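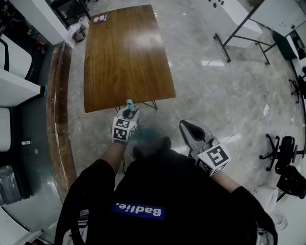
Imprimir | Enviar por e-mail

Tópico: Mesa de madeira avermelhada em piso de mármore cinza: fica ou sai?

petronella_j
Pessoal, estou apaixonada pela sala nova! O piso é mármore cinza, já veio com o imóvel, e coloquei em cima a minha mesa retangular, tampo de madeira marrom puxando pro vermelho, pés finos de metal escuro. Eu acho que um esquenta o outro, fica lindo demais. Meu cunhado diz que briga. E tem o brilho: com as luzes do teto acesas o tampo reflete muito. Queria opinião de quem já passou por isso!

Leo.Bianchini
Não briga nada! Cinza com madeira quente é das combinações mais gostosas que existem. Tenho quase igual na minha oficina de encadernação e todo mundo que entra passa a mão no tampo. O pé fino ajuda muito porque aparece mais mármore por baixo.

signe_sq
Discordo um pouquinho do Leo. A mesa é bonita, o chão é bonito, mas o rodapé marrom junto com os dois já me pesa. Eu pintaria o rodapé de branco, pra conversar com a parede. E o lixinho escuro com o saco branco eu trocava por um de tampa, hoje!!

petronella_j
Signe, o rodapé não! Ele faz uma curva comprida acompanhando a parede e é a parte que eu mais gosto da sala rsrs. O lixo eu aceito.

ottavio_f
Sobre o brilho: passei a cera fosca da Cleden na minha, 2 demãos, 12 horas entre uma e outra, e mudou da água pro vinho. Teste antes na parte de baixo do tampo. E limpe bem antes, qualquer poeirinha aparece depois.

Leo.Bianchini
Cera fosca em cima de madeira avermelhada? Ottavio, com todo respeito, você mata a cor! Esse vermelho vive do brilho. Eu mexeria na luz, põe um difusor leitoso na luminária e pronto.

ottavio_f
Na minha não matou. Ficou mais fechada, é verdade, mas eu gosto assim. E agora dá pra trabalhar de noite sem ficar desviando o olho.

ntombi.molefe
Vou com o Leo na luz e com a Petronella no rodapé. Só acrescento feltro nos pés da mesa, pelo amor de Deus! Metal fino em mármore risca que é uma tristeza, o meu tem um arco inteiro marcado de tanto arrastar. Comprei uma cartela com 30 e ainda sobrou pra estante de metal.

signe_sq
Feltro sim, nisso estamos todos juntos. No rodapé continuo achando branco.

petronella_j
Gente, que delícia de tópico! Vou de feltro e difusor primeiro, e guardo a cera do Ottavio pra depois se ainda incomodar. Alguém sabe se o difusor da Skellitz serve em luminária embutida?

Leo.Bianchini
Serve na redonda. Na quadrada eu tive que cortar.

Tópicos relacionados
Estante de metal escuro na sala: pintar ou deixar?
Mancha de café em mármore cinza
Rodapé marrom com parede branca, mostrem os seus
Divisória branca ou armário até o teto?
Cera Cleden fosca x acetinada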